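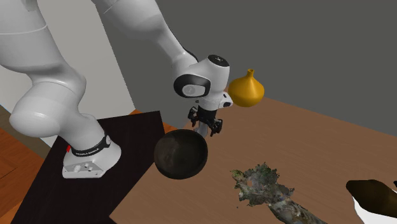
黒い台に据えられた白いロボットアーム（CG）

# 薬箱と通院まわりの片付けメモ

家の薬と病院関係の紙類をどうしまうか、という話をまとめたページです。薬の効き目や飲み合わせについては書きません。そちらは医師か薬剤師に聞いてください。

前に別々に書いていた「薬箱」「お薬手帳」「診察券」の三つの記事を一つにして、読者の方からもらったメールの内容も足しました。

## 最初に全部出す

引き出し、洗面所、冷蔵庫のドアポケット、通勤かばん、車のダッシュボード。家中から薬と名のつくものを集めて、食卓に新聞紙を敷いて並べます。目薬、湿布、うがい薬、虫刺されの塗り薬も入れます。

うちで最後にやったのは6月で、半日かかりました。時間がかかったのは錠剤より塗り薬です。チューブの端に刻印された期限は読みにくいので、懐中電灯を斜めから当てると見やすくなります。

分け方は次の四つにしています。

- 今飲んでいる処方薬
- 市販薬で期限内のもの
- ばんそうこうや包帯などの衛生用品
- 処分するもの

迷うのは、昔処方されて余った薬です。うちでは処分に回します。処方薬はそのときの症状と体の状態に合わせて出されたものなので、似た症状が出たからといって自分の判断で飲んだり、家族に回したりはしません。今も続けている薬が余っている場合は、捨てずに薬局へ持っていきます。残りの数を見せると、医師に連絡したうえで次の分を調整してもらえることがあります。

## 期限の書き方

外箱に書いてある使用期限は、未開封で正しく保管した場合の日付です。開けたあとは別に考えます。

開けた日を油性ペンで容器に直接書きます。箱に書くと、箱を捨てたときに分からなくなります。目薬のように容器が小さいものは、細く切ったマスキングテープに書いて、底に近いところに巻きます。成分名や用法の表示にはかぶせません。

書くのは「開 6/」のように月までです。以前は日まで書いていましたが、字が小さくなって読めませんでした。目薬は製品や処方によって開封後に使える期間が違うので、説明書か薬局で確認した期限のほうを「〜まで」と書いておく方法もあります。今はこちらに切り替えている途中です。

シロップ剤や、薬局で混ぜてもらった塗り薬は、箱の期限というものがありません。受け取るときに「いつまで使えますか」と聞いて、その場で袋に書き込みます。

## 置き場所

洗面所と台所のコンロ横はやめました。湿気と熱があります。窓辺もだめです。

うちの薬箱は廊下の収納の上から二段目、大人の胸の高さに置いています。小さい子が来る家はもっと高いところか、鍵のかかる場所にしてください。踏み台になる椅子が近くにあると、高さの意味がなくなります。

冷蔵庫に入れるのは、冷所保存と指示のあるものだけです。なんでも冷蔵庫に入れる人がいますが、出し入れで結露しますし、食品と間違えるもとになります。入れる場合はふた付きの容器にまとめて、吹き出し口から離します。奥の壁にくっつけると凍ることがあり、インスリンなどは一度凍ったら使えません。

車の中に置きっぱなしにするのもやめます。夏はもちろん、春先でも日が当たればかなり温度が上がります。

## 箱は何を使うか

専用の救急箱でなくてもかまいません。うちで使っているのはコストロウ（Costlow）で買ったふた付きの半透明ケースで、900円でした。その前は同じ店の809円の浅いものを使っていましたが、うがい薬のボトルが立たず、横にしたら漏れました。買う前に、家でいちばん背の高いボトルを測っておくとよいです。

中の仕切りは牛乳パックを切ったもので足ります。洗ってよく乾かしてから、高さを半分に切って並べます。汚れたら取り替えます。

ふたの裏に紙を一枚貼っています。書いてあるのは次のことです。

- かかりつけの医院と薬局の電話番号
- 夜間と休日の相談窓口の番号
- 家族それぞれのアレルギーと、飲んではいけないと言われた薬
- 中身を最後に見直した月

番号は自治体の広報で確認して書き写してください。救急の相談窓口は地域によって使えるところと使えないところがあります。

## シートを一錠ずつに切らない

外出用に錠剤のシートを一錠ずつはさみで切る人がいますが、これはやめたほうがいいです。包装ごと飲み込んでのどや食道を傷つける事故が、高齢の方を中心に起きています。シートの切れ目が縦か横の一方向にしか入っていないのも、そのためです。

持ち歩くときは、二錠つながったままで小さいチャック袋に入れ、薬の名前を書いた紙を一緒に入れます。袋の外に書くと、こすれて消えます。

一週間分のケースに移し替える場合は、シートから出してよい薬かどうかを先に薬局で聞きます。湿気や光に弱いものがあるからです。飲む回ごとにまとめて一つの袋に入れてもらう「一包化」もあります。医師の了解が必要で、費用がかかる場合もありますが、朝に四種類以上飲むような人はずいぶん楽になるはずです。うちの母はこれにしてから、飲み忘れを確かめる電話がいらなくなりました。

## お薬手帳

家族の分を一冊にまとめない。一人一冊です。

病院ごとに分けて持つのもやめます。内科の手帳、眼科の手帳、と分けると、飲み合わせを見てもらえなくなります。すでに分かれている場合は、次に薬局へ行くときに全部持っていき、一冊にしたいと伝えます。

市販薬やサプリメントも自分で書き込みます。書くのは名前と、飲み始めた月、やめた月。鉛筆でもいいので、そのときに書いてください。あとでまとめて書こうとすると、商品名が思い出せません。

表紙の裏には、副作用が出たことのある薬の名前を書いておきます。どんな症状だったかも一言。「じんましん」「吐き気」程度で通じます。

スマートフォンの手帳アプリも便利ですが、電池が切れたときのために、紙のほうも薬の欄だけは新しくしています。災害のときにも紙があると話が早いです。非常持ち出し袋には、最新のページのコピーを入れてあります。コピー代は安いので、薬が変わるたびに入れ替えます。

## 診察券と紙の整理

診察券は科別に並べるより、使う人別に並べたほうが探しやすいです。カードケースを家族の人数分用意して、色を変えます。三年行っていない医院のものは、ケースの後ろに移します。捨てるのはもう少し待ちます。番号が残っていると、再診の受付が早く済むことがあります。

検査結果の紙は、人ごとのクリアファイルに新しいものを手前にして入れていきます。穴をあけて綴じると、コピーを頼まれたときに面倒です。血液検査の紙には、右上に月だけ大きく書いておきます。

健康診断の結果は五年分を手元に置いています。数値は一回だけ見てもよく分からず、並べて医師に見せると話が進みます。

## 領収書

医療費の領収書は、もらった日に封筒へ入れます。封筒は一年に一枚、玄関の棚の横にクリップで留めてあります。財布に入れたままにすると、感熱紙は字が薄くなります。

市販薬のレシートも同じ封筒に入れます。ほかの買い物と一緒のレシートなら、薬の行に線を引いておきます。前にひと月分を足してみたら、ばんそうこうと湿布と胃薬で1,834円になりました。大した額ではありませんが、同じ胃薬を二箱買っていたのが分かりました。

通院のバス代は領収書が出ないので、封筒の表に書きます。「月、行き先、金額」だけです。控除の対象になる範囲や条件は変わることがあるので、申告の時期に税務署の案内を見てください。

## 受診前のメモ

診察室に入ると、言おうとしていたことを忘れます。はがき半分くらいの紙に書いていきます。

1. いつからか
2. どこが、どんなふうに
3. 良くなるとき、悪くなるとき
4. 飲んだ薬
5. 聞きたいこと

五番目は二つまでにします。多いと最後のほうが流れてしまいます。メモはそのまま医師に渡してもかまいません。

熱が続くときは、測った時刻も一緒に書きます。「昨日の夜は高かった」より「20時に38度2分」のほうが伝わります。体温計のケースに短い鉛筆を輪ゴムで留めておくと、書くのを忘れません。

発疹や腫れは、受診する頃には引いていることがあるので、スマートフォンで撮っておきます。明るいところで、横に硬貨か定規を置いて撮ります。

## 捨て方

錠剤や粉薬は、シートや袋から出して紙に包み、中身が見えないようにしてから可燃ごみへ。シートはプラスチックの分別に従います。水薬や目薬は、新聞紙や古布に吸わせて袋に入れます。流しやトイレには流しません。

スプレー缶になっている消炎剤は、缶の出し方が自治体で違うので確認します。使い終わった自己注射の針は家庭ごみに混ぜず、処方を受けた医院か薬局に戻します。硬いふた付きの容器に入れて運びます。医療用麻薬にあたる薬が余ったときも、もらった薬局に返します。

薬の袋には名前が書いてあるので、名前のところだけ切って別に処分しています。

## 読者の方から

ベゴニャ・モンテスさんから、目の悪い家族のための工夫を教わりました。朝の薬の袋には輪ゴムを一本、夜の薬には二本かけておくそうです。袋の色を変えるより手で分かるのがいい、とのことでした。うちでも母の家でやってみるつもりです。

ゴンサロ・バリオスさんの質問は、貼り薬のはさみを薬箱に入れておいてよいか、というもの。うちは先の丸いものを入れています。ただし、貼り薬の中には切って使ってはいけないものがあるので、処方されたものは切る前に聞いてください。

保冷剤の置き場所についても何通かいただきました。薬箱には入れず、冷凍庫の手前にタオルと一緒に立ててあります。タオルは薄手のもので、袋に入れてから冷凍庫に入れると匂いが移りません。

## 見直しの時期

年に二回、6月と12月にしています。衣替えや大掃除と重なって忘れるようなら、家族の誰かの誕生月に合わせるのも手です。一回目は時間がかかりますが、二回目からは20分ほどで終わります。

見直すときに買い足すものは、その場で紙に書いて冷蔵庫に貼ります。前回の分は次のとおりでした。

- ばんそうこう（大きいサイズ）
- 不織布のガーゼ
- 体温計の電池、266円
- 経口補水液2本

電池は型番を控えてから買いに行くこと。前に一度、厚みの違うものを買ってしまいました。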